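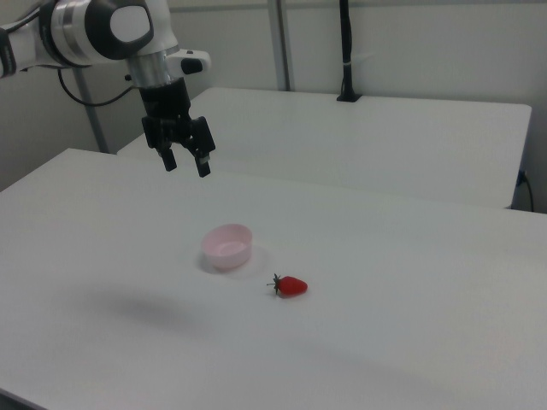
Rhiannon Gape

Estela Escobar has been buying fruit for the Wirnell kitchen for long enough that the growers ring her first. I met her there one morning in September, at the white table by the door where she tries whatever has come in. She eats one strawberry before she signs for a delivery, and she eats it slowly.

"People look at the colour and stop there," she said. "Colour is the easy part. I want to smell it before it gets to my mouth. If I have to put my nose right on it, I'm already worried."

She grew up helping her uncle on a plot outside the town and didn't much like it. The picking was hard on the back and the pay was a bag of whatever was too soft to sell. "We had those with sugar and a bit of vinegar. I still do it that way. My daughter thinks it's disgusting."

The kitchen sends out 157 lunches a day, and in the season most of them have fruit at the end. Cream comes separately if anyone asks for it. Escobar is firm that strawberries should not go in the fridge on the day they are eaten.

"Cold kills the taste. Leave them out, don't wash them until you need them, and leave the green on while you wash. Take it off first and they fill up with water."

She is just as particular about what they are served in. The deep dishes the kitchen used to have went to the staff room two years ago, and she now prefers something small and shallow. A pink bowl, she told me, makes a pale berry look paler, so she uses one for testing.

"If it still looks red next to pink, fine. White plates flatter everything."

I asked about the late crop, which many cooks won't touch. Renato Orellana, who grows for her under the name Prevo, picks into the autumn from plants under cover. Escobar was doubtful when he first offered them.

"I told him no on the phone. Then he drove over with two trays and stood there while I ate. They were smaller than the June ones and a bit sharp. I took both trays and rang him the next day for more."

She does not buy them in winter at all. The menu goes over to pears and stewed apple, and the complaints start within the week. She has a drawer for those.

Before I left she gave me a punnet to take on the train. I asked how long they would keep.

"Until Reading," she said.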